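Home Builds > Legged and Humanoid > Build Logs
Thread: Fridge fetch on a shared humanoid, month nine

drikach_dan
Posted June 2026

Update from our shop. Three of us split the cost of the Verstead legs and torso secondhand, and since September we've been trying to get it to take a drink from the fridge and put it on the desk. Walking is okay on this floor. Reaching is okay. Doing one right after the other is where we lose most of our evenings.

Electronics still live on the outside. I know, I know. Every time I close up the back I need to open it again the next day, so I quit closing it.

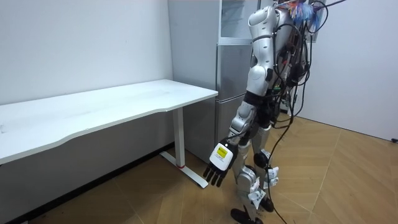 Current plan is to stop the base at a fixed spot by the desk corner, let the legs settle for 2 seconds, then start the arm. Before that I was blending the two and the hand would come in low and late. I've done 50 runs with the pause and the grasp numbers are better, but I want more before I post a table.

Questions welcome, especially about the wrist.

olo_bench
I'll be the grump. You have legs, a full hand and a loom the size of a house cat, and the job is moving a drink three feet. A wheeled base and a two-finger gripper would have had this done by Christmas. What are the legs buying you?

drikach_dan
Stairs, later. The shop has a step down to the back room.

olo_bench
One step. Build a ramp.

kamrulmiah
Kamrul Miah here, I own a third of it. The ramp comes up at every meeting. I voted for the ramp.

My doubt is more about the cabling. There's a long black one that goes right down to the floor by the feet, and I don't believe any gait result until that's tied up. You can't tell me a cable near a foot has no effect on where the foot goes. Dan says it's slack enough. Maybe. I'd like to see the same runs with it clipped to the hip.

simsekoglu_m
Agree on the cable. Disagree with olo on the hand. I run a Şimşekoğlu two-finger at home and round bottles spin in it if you catch them above the middle. More fingers help there, if you can control them. That's a big if for a home build.

What are you testing with? Please don't say empty cans.

drikach_dan
Full bottle, cap on. Empties tip if you breathe on them, so the numbers came out worse than they should have. The target goes near the right side of the table, the end closest to the fridge.

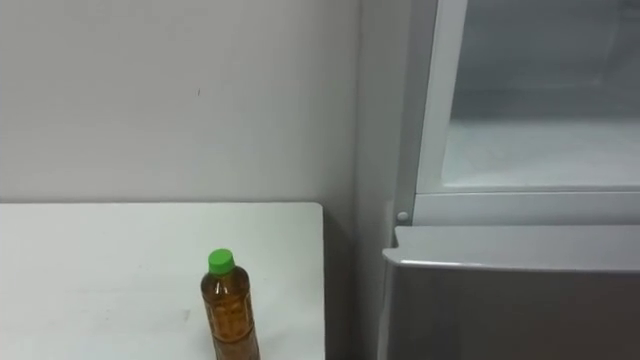

The detector is trained on 2000 crops I labeled myself, mostly at night, so blame me for the bad ones. It locks on to the cap first and works out the body from there. Fine for green caps. I haven't tried white ones and I'm not looking forward to it, with a white table and a pale wall behind.

olo_bench
So it's a green cap finder.

drikach_dan
Right now, kind of, yes.

simsekoglu_m
That would worry me more than the legs. Also the liquid. Clear plastic with tea-colored stuff in it is friendly to a camera. Put water in the same bottle and I bet your body estimate wanders off. Do you have any depth on it at all?

drikach_dan
Depth exists and it's junk on clear plastic. Holes everywhere. I fall back on the table height and a known bottle diameter.

kamrulmiah
Which means if anyone brings a different size bottle, the hand closes in the wrong place. I keep saying this. I'm not against the project, I've put money in it. I just don't want the log to say "fetches a drink" when it means this drink, from this end of this table.

olo_bench
Finally someone in that shop I can talk to.

drikach_dan
Fair. I'll change the wording in the first post. Next round will be cable clipped at the hip, same pause, same spot, and then a second set with water. If the water set is bad I'll post it anyway.

simsekoglu_m
Post the failures with the wrist angle if you log it. I have a feeling 2 or more of your problems are the same problem — the wrist is coming in before the torso has stopped swaying, and everything after that is luck.

drikach_dan
I log it. Give me a week — the shop is booked for other stuff until then.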